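3.2 Return of Printed Reply Cards

The second stage of the study examined whether the format of a reply card affects how many households send it back. Earlier work on mail surveys has tended to treat the card as a fixed part of the mailing and to vary the cover letter, the reward, or the number of reminders. We took the opposite approach. The letter, the reward, and the mailing schedule were held constant, and only the card was changed.

The sample was drawn from the address lists of two towns, Ovon and Mullus. After the removal of business addresses and duplicate entries, 4000 households remained. Of these, 3612 received a mailing that was not returned by the post office as undeliverable. All rates reported in this section use the second figure as the base. Households were assigned at random to the short card or the long card, and the assignment was made within each street so that neither format would be concentrated in one part of town.

Both cards carried the same opening questions on household size, length of residence, and use of the public library. The long card added a set of questions on reading habits and a blank space for comments. The wording had been tested in January with 37 residents of Mullus, who were asked to complete a card and then explain in their own words what each question meant. Two questions were rewritten as a result. The question on library use had asked for visits "in a normal month," and several residents took this to exclude school vacations. It was changed to ask for visits in the past four weeks.

Card stock received more attention than we had first planned. A card that bends easily is harder to write on without a table, and many people answer mail while standing in a hallway or kitchen. A heavy card, on the other hand, raises the cost of postage and may jam in sorting equipment. Gumede and Mofokeng (see Section 2) argue that handling is part of the task of answering, and that a respondent forms a view of the effort involved before reading the first question. We did not test stock weight as a separate factor, and the same stock was used for both formats.

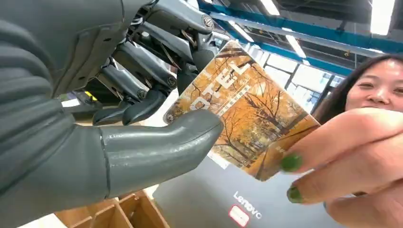
Figure 2. A printed card held at its lower left corner.

Returned cards were date-stamped on arrival and entered twice by different clerks. Where the two entries disagreed, a third clerk consulted the card itself. Most disagreements concerned handwritten numbers, in particular the digits 1 and 7, and a smaller group concerned boxes that had been marked and then crossed out. Cards with no answers at all were recorded as returned but were left out of the analysis of individual questions. Cards on which only the comment space had been used were treated in the same way.

The closing date for returns was 16 June 2023. Cards that arrived after this date were stored separately and do not form part of the results. A brief review of the late cards gave no reason to believe that they differed in content from those received on time, although no formal comparison was made.

Three limits of the design should be noted. First, the mailing was addressed to the household, and we cannot say which member completed the card. Answers on reading habits may therefore describe one person or several. Second, the Jacobs district of Ovon has a large number of shared mailboxes, and some residents there may have seen both formats. Removing the district from the sample would have reduced the number of apartment households to a level too low for separate analysis, and it was kept. Third, the study was announced in the Clumico, a free newsletter delivered in Mullus only. The notice did not mention the two formats, but it may have raised the general level of interest in that town. For this reason the towns are reported separately in Section 4 before any combined rate is given.

No names were requested on either card. Each card carried a printed number that allowed reminders to be sent only to households that had not replied. The list linking numbers to addresses was kept apart from the returned cards and was destroyed once the last reminder had been mailed.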